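Mokarholm Institute of Technology
Department of Mechanical and Control Engineering
Robot Learning Laboratory Course — Handout 6
Learning Small-Object Transfer from Demonstration

Instructor: Oksana Maksymiv
Laboratory supervisor: Nattawut Nuchit
Revised in May

1. Purpose of this handout

This handout accompanies the sixth lecture and the second laboratory assignment. It covers the training of a control policy from recorded demonstrations, with the transfer of small pieces between two containers as the working case. Students are expected to have read Handouts 4 and 5, which treat camera calibration and gripper kinematics. Terms defined there are used here without further explanation.

The transfer task is simple to state. It is difficult to perform reliably, and most of the difficulty lies in perception and contact. The pieces are small in relation to the fingers, they rest against one another, and a closed gripper hides them from most viewpoints.

2. The observation

At each control step the policy receives two color images and the joint state of the arm. One image comes from a fixed camera beside the workspace, the other from a small camera mounted at the wrist. The two views serve different purposes. The fixed view locates the containers and remains valid throughout the motion. The wrist view is of most use in the last part of the approach, when the fingers are close to the piece to be grasped.

Students often assume that the wrist view is always informative. It is not. During parts of the motion it may contain little more than a blurred surface and a portion of the gripper itself, and a policy that relies on it alone has nothing from which to infer its position.

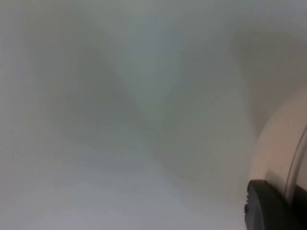
For this reason the encoder for each camera is trained separately and the two feature vectors are joined only before the action head. Earlier joining was tested by Demyd Vasylenko in his thesis work in this laboratory. He found that the network learned to ignore the wrist camera during the approach and did not recover its use during the grasp. Separate encoders cost more memory but removed the problem.

The joint state is normalized using the training set only. Do not compute the mean and variance over the full set of recordings. Several reports last year contained this error, and their validation results could not be accepted.

3. The demonstration set

The set issued for this course is named Kosero. It contains 2921 demonstrations, of which 457 are reserved for validation and must not be used in training. Each demonstration was recorded by a trained operator using the laboratory's teleoperation station, and each was reviewed before it was admitted.

Failed grasps are kept in the set where the operator recovered and completed the transfer. A policy trained only on clean motions has no record of what to do after a piece slips. Demonstrations in which the operator gave up are stored in a separate folder and are not part of the assignment.

The split between training and validation is made by recording session. Two demonstrations made one after the other share lighting, container placement and the habits of one operator. If one is placed in training and the other in validation, the validation error will be too low. The session index is supplied with the data, and students should use it as issued.

4. The method

The policy predicts a short sequence of actions at every step. In the reference implementation, named Clurkine, the sequence has a length of 15. Only the first part of the sequence is carried out before a new prediction is made, and overlapping predictions are averaged with weights that favor the most recent one.

Predicting a sequence has two effects. It reduces the number of separate decisions in one transfer, so that small errors have fewer chances to build up. It also preserves pauses. Operators commonly stop for a moment above the container before lowering the fingers, and a single-step policy trained on such data may stop there and never resume.

The cost is slower reaction. When a piece slips, the policy may continue for a short time as though it were still held. Shortening the executed part of the sequence improves the reaction but makes the motion less smooth. The assignment asks students to examine this balance directly.

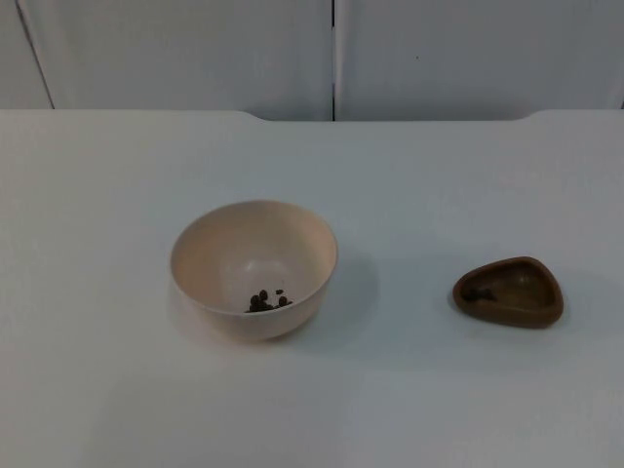

The definition of success must be settled before any trial is run. A common fault in student reports is to judge the outcome from the motion of the arm, when what matters is the state of the containers. Dark pieces at the bottom of a pale bowl stand out well in the fixed view, but the same kind of dark piece in a brown dish is hard to distinguish from the shaded inner wall. An automatic check based on brightness can therefore be acceptable for the first container and unreliable for the second. Until a better check has been validated, the contents of the receiving container are to be confirmed by eye and entered in the trial sheet at the end of every trial.

5. Sources of error

Lighting. Shadows cast by the containers change position when the lamps are moved. Record the lamp settings at the start of the session and leave them unchanged until it is complete.

Container placement. The operators varied the placement within a marked region of the workspace map. Results obtained outside that region should be reported separately. They are of interest, but they answer a different question.

Checkpoint selection. Choose the checkpoint by validation error before running trials on the arm. Selecting the one that performed best in the trials, and then reporting those same trials, overstates the result.

6. Assignment

Train the reference policy for 2000 epochs with the supplied configuration. Train a second policy in which one element is changed: the length of the predicted sequence, the length of the executed part, or the point at which the camera features are joined. Change one element only.

Evaluate both policies on the arm using the same container positions, and alternate between them — running all trials of one policy first allows slow changes in the equipment to appear as a difference between methods.

The written report should state the question, the change made, the definition of success, and the results for every trial, including those that were stopped. Describe each failure by the stage at which it occurred: approach, grasp, carry or release. A table is preferred. Video may be submitted in support but will not be accepted in place of the trial sheet.

7. Laboratory access

The arm may be operated only by students who have completed the safety session with Nattawut Nuchit. Groups work in pairs, with one student at the stop button whenever the arm is powered. Bookings are made through Oleksandra Palamarchuk in the department office. Questions on the training code should be sent to Socorro Bermúdez, who maintains the Clurkine repository and the course accounts on the Harasym computing cluster. Training jobs submitted after 6 p.m. are given a longer time limit.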